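Venden replacement finger set and wrist camera bracket: long-term review

By Luuk Baert

I run one small arm, mostly for picking up and sorting household bits and pieces, and I go through gripper fingers faster than I would like. The stock ones wear at the tips, start to splay, and then everything thin gets dropped. So when Venden put out a kit with two molded fingers, a camera bracket, a setting gauge and a bag of screws, all for a price that made me look twice, I bought one in March and paid for it myself.

The box says "ready in minutes." I have read that on a lot of boxes.

What you get

Two dark fingers with a matte finish, one bracket, one flat steel gauge, eight screws and a folded sheet in very small type. No hex key. The screws take a size that was missing from both of my sets, so the first evening went to looking for one. Hotosard, where I bought the kit, sells the key separately, and I'll let you form your own view of that.

The fingers are well made. I went over them with a thumbnail looking for the ridge you usually get along the mold line and found very little. The bracket is less good. Two of the four holes had plastic left in them and I had to clean them out with a small file.

Fitting

Taking the old fingers off was easy. Park the arm with the wrist up, cut the power, back out the screws and pull straight. My left finger had been glued at some point by the previous owner, Wichai Thongdee, who had mentioned it when he sold me the arm and whom I had not listened to. Warm air from a hair dryer got it loose.

Getting the new ones on took longer. The sheet tells you to tighten all four screws on a side before closing the gripper on the gauge. Do it that way and the finger locks in wherever it happened to sit, which on mine left the tips meeting at the top and open at the bottom. Snug the screws, close on the gauge at low force, then tighten in a cross pattern. Karlijn Smits worked this out before I did and posted it on the Venden support board, where it got no reply from the company. The sheet in my box still has the old order.

After that comes homing. The arm has to learn its new closed position, and if you skip this it will go on pushing after the fingers touch. Venden gives this one line. I ran the homing routine three times and got the same value on the last two, so I kept it.

The camera bracket

My main complaint is with this part. The bracket holds a small camera at the wrist, looking down past the fingers, and the claim is that both tips stay in view at any opening. On mine they do, more or less, but the tilt is set by a single screw through a slot, and a single screw through a slot will creep. I set it, ran the arm through 600 open and close cycles, and the view had moved enough that my saved pick points were off by the width of a finger tip. A dab of thread lock and a toothed washer fixed it. Neither is in the kit.

Hazem Fawzy, who has the same arm, says his bracket held without any of this. He runs his at half the speed I do, so we may both be right.

Checking the set-up

I don't trust a gripper on a bare gray bench. Plain surfaces flatter a camera, and most of what people want picked up at home is sitting on something with a pattern. My test cover is a white botanical print, gray line drawing with orange roses and little fruits all over it, and it has embarrassed more than one set of vision settings. The test piece is a mint-green power adapter, a cube with rounded edges. It's an awkward thing to hold: too smooth for hard fingers, and it likes to rotate if the tips aren't square to each other.

The routine is dull. Open wide, bring the wrist down over the print, look at where each tip sits in the camera view, then work toward the cube from different sides. I move the cube between tries, including to places where one finger partly hides it, because that's where a badly aimed bracket shows itself first.

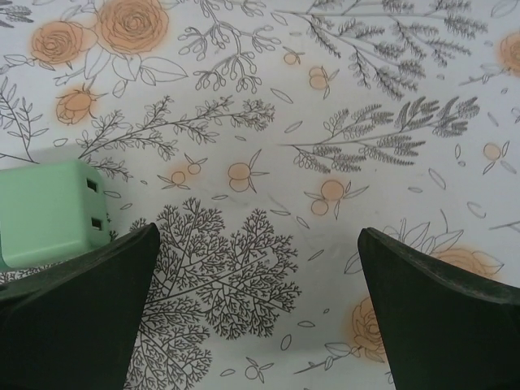 With the bracket creeping, I was getting misses I blamed on the fingers for most of a week. Once the tilt stayed put, I logged 222 tries at the cube and had 23 failures. Most of those were the cube turning in the grip during the lift. A few were the software going for a rose. I can't hang the roses on Venden, and my old fingers did no better with them.

Grip on the cube itself is decent, a little better than the stock fingers when those were new. On flat things like cards I saw no improvement at all, whatever the product page says about "precision tips." The angled ends are too rounded to get under an edge.

Upkeep

Wipe the fingers with a damp cloth. I tried alcohol on one and it left a dull patch, which hasn't changed how it grips but makes me wary of doing it again. Check the screws after the first few days of use; two of mine had backed off a quarter turn. Redo the gauge check whenever you bump the table with a tip, and you will bump the table.

Spare fingers are only sold in pairs. The Seltasico set lets you buy one at a time and costs more up front. Griet Maes lent me hers for a weekend and I found them stiffer and noisier when they close, with a much better bracket. If you use a wrist camera every day, I'd look there first.

Worth it?

The fingers, yes, at this price, if yours are worn out and you already own the right key. I would not pay extra for the version with the bracket. Buy the fingers alone, keep whatever camera mount you have, and ignore the tightening order on the sheet.

I've asked Venden whether a revised bracket is planned. They sent me a link to the product page.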